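Gosling bench rules and data card
Version 9, last edited 05/07/2023
Maintained by Afonso Tavares, Clelton

What this covers

Gosling is our two-arm tabletop set, recorded on the Hornwood bench. This file has the house rules for working at the bench and the notes you need before using the recordings. We used to keep the two apart, and people read one and skipped the other. Please read both! The rules explain a lot of what you will find in the data.

Status: 200 episodes released, 40 held back for testing. The Lindville bench follows the same rules but its recordings live in a separate repository.

Rules at the bench

1. One person is in charge of a session. That person says out loud when the arms go live and when they are held.

2. Hands may go on the table only while both arms are held. Held means the hold has been called and repeated back. An arm that merely looks still does not count.

3. Sleeves are buttoned at the cuff or rolled above the elbow. No lanyards, no bracelets, no loose scarves. 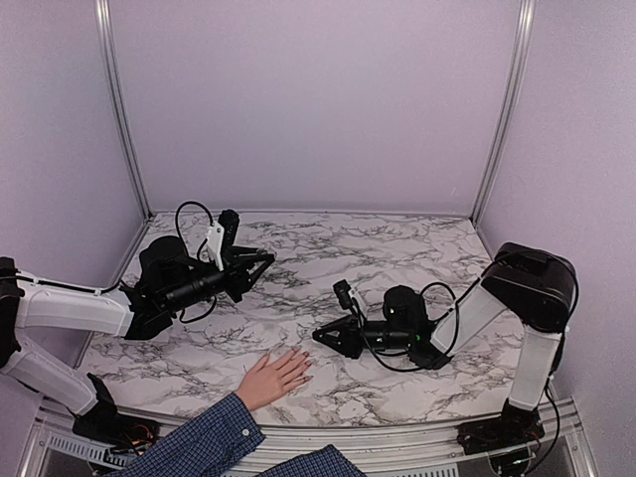 4. Keep your hand flat and low when you place or straighten something, and come in from the front. Reaching over an arm is never allowed, held or not. If the thing you want is behind a gripper, ask for the arm to be moved first.

5. Check the cable loops at both wrists before each block of episodes. A loop should have enough slack for a full wrist turn and should not be able to snag on the fingers. This is the rule I get most excited about — a tidy loop saves more recordings than any clever bit of software we have written.

6. Leave the marble top as you found it. Tape marks come off at the end of the day, including the ones you are fond of.

If a rule is broken, stop, write it in the session log and start the episode again. You won't be told off. The log is how rule 4 got its second sentence, back in May, and it is much better for it.

Notes on the recordings

Each episode has a fixed view of the whole bench plus a view from each wrist. The wrist views are my favourite part of the set. They are tilted, they swing about, and the thing being picked up is often half out of sight, so a policy has to make sense of very little. Great fun to work with!

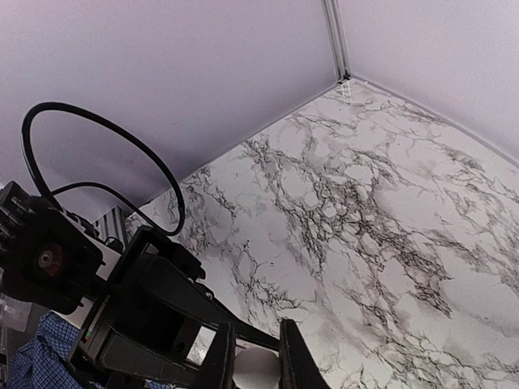

Photo: Afonso Tavares / Gosling project, Clelton

Some things to know before you train on them:

Clothing and hands can appear in any view. We do not crop or blur them. Everyone who works at the bench has signed the consent form, and faces are kept out by where the cameras sit. If you do spot a face, report it and we will pull the episode.

Episodes with a hand on the table carry the flag hand_present. Leave them out if you are training a policy to act. Keep them if you are working on detecting people near the arms — we would love to see more of that.

Grasps are labelled at the end of the episode by a second person, never by the one who was driving. Where the two disagree the label is "unsure", and it stays that way.

Please do not

Use the set as proof that a system is safe near people. It was made under our rules, with a person in charge the whole time, and it says nothing about what happens without them.

Changing the rules

Open an issue with the rule number in the title. Say what happened, or what nearly happened, and suggest wording if you have it. Small fixes go in at once. Anything touching rules 1 to 4 is tried at Hornwood for a fortnight before Lindville picks it up.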